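How to Keep a White Tabletop White (Even If You Live on Coffee)

I love my white table. I love it more than is reasonable for a flat thing on legs. It makes the whole kitchen feel bigger in the morning, it bounces light up onto the walls, and everything you put on it suddenly looks like it was chosen on purpose. When I brought it home, everyone told me I'd regret it by June. I didn't! But I did have to learn how to clean it properly, and most of what I'd been doing with dark wood for years was wrong for a matte white surface.

So this is my routine, start to finish. The daily part takes 2 minutes. The bigger clean happens on Thursday at my house, mostly so it looks great for the weekend.

What you'll need

Two soft cloths (microfiber is great, old T-shirts are fine)
A bowl of warm water
Plain dish soap, no lotion or added color
Baking soda
A soft brush or a clean pastry brush
A lamp you can move around, or a phone flashlight

I keep mine in a lidded tub from Remano that used to hold screws. Check what your own tabletop is made of and read the care sheet if you still have it. Everything below is gentle, but stone and painted wood can be fussy, and if your maker says no baking soda, then no baking soda.

Step 1: Clear it, but leave one thing

Take off the mail, the fruit bowl, the keys, the pen that doesn't work. Then put one colorful thing back near a corner. Yes, really! Your eyes get lazy looking at a big stretch of white, and after a minute or so you stop seeing the difference between clean white and slightly gray white. A strong color gives you something to compare against, and it makes small dirt easier to notice when you look back.

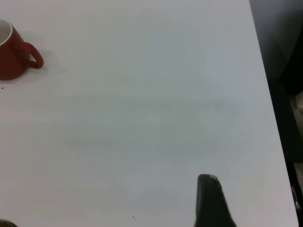
White shows you everything, and I've come to think of that as its best feature. On a dark or speckled counter, crumbs can hide for a week and you only meet them with your elbow. With a red mug up in the corner and the rest left open, even a tiny dark speck stands out, and so does the sort of faint grayish haze across the middle that could be a smudge or could just be a shadow. The specks are easy. The haze is the part worth learning to read, and that's the next step.

Step 2: Smudge or shadow?

Before you wipe anything, move your lamp. Hold it low, nearly level with the tabletop, and sweep it slowly from one side to the other. A shadow will slide around or vanish as the light moves. A smudge stays put, and at a low angle you'll often catch a slight shine to it, especially if it's from hands or cooking grease. I used to scrub at shadows. I once spent most of a radio show going after a gray patch that was coming from the light fixture.

If you work by daylight, walk to the other side of the table and look back toward the window. Same idea, no lamp.

Step 3: Dry first

Always, always get the crumbs off dry. If you go straight in with a wet cloth, coffee grounds and toast bits turn into brown streaks and get dragged the whole length of the table. Use the soft brush, work toward one edge, and catch everything in your hand or a dustpan. Lift your mug and check under it too. Grit under a mug can scratch when the mug gets pushed around.

Step 4: The soapy wipe

Put a small squirt of dish soap in 200 ml of warm water. That's less than a cup, and it's plenty for a kitchen table. Dip the first cloth, wring it out hard until it's only damp, and wipe in long straight lines from the far edge toward you. Overlap each line a little. Circles feel satisfying but on a matte finish they leave swirls you'll see the moment the sun comes in.

Rinse the cloth, wring again, and go over it once with plain water. Soap left behind is sticky, and sticky is what turns gray next week. This one change made the biggest difference on my table. I'd been blaming the finish, and it was leftover soap all along!

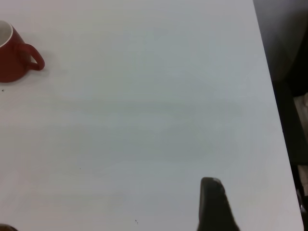
Then dry it with the second cloth, again in straight lines. Don't let it air dry if your water is hard, or you'll get pale rings with crisp edges, and those are more annoying to remove than the original mess. Pay attention to the long edges, where sleeves and forearms rest. They get dull first.

Step 5: Coffee and tea rings

Fresh rings come off with the soapy cloth. For an old one, mix a teaspoon of baking soda with just enough water to make a soft paste. Dab it on the ring, leave it while you drink whatever made the ring in the first place, and wipe off with a damp cloth using hardly any pressure. Try it somewhere hidden first. If there's still a trace, do it again the next day. Pressing harder will polish a shiny spot into a matte top, and you can't really undo that. I have one by the window. I put a plant on it.

Skip the melamine sponge for the same reason. It works beautifully, and it works by sanding.

Step 6: The 2-minute version

On ordinary days I do this after breakfast:

Brush off the crumbs
Damp cloth, straight lines, far edge to near edge
Dry cloth
Mug back on the table, contents topped up

A few extras

Wipe the bottoms of your mugs. Unglazed foot rings pick up coffee and stamp it everywhere, and the rough ones can leave marks of their own. Stick-on felt dots aren't great on mugs for obvious washing reasons, so I use a thin cork coaster for the roughest one.

Newspaper ink transfers. So does the dye on some cloth napkins if they're damp.

Turmeric is the one thing I truly fear. Get to it right away with soap and water, then let sunlight do the rest. My last turmeric stain faded by the window over several sunny days, and I checked on it far too often.

If you try this on a glossy top, you can be a bit looser with the direction of your wiping, but dry it even more carefully. Streaks on gloss are brutal. I'll do a separate page on glossy tables once I've had more practice on my sister's.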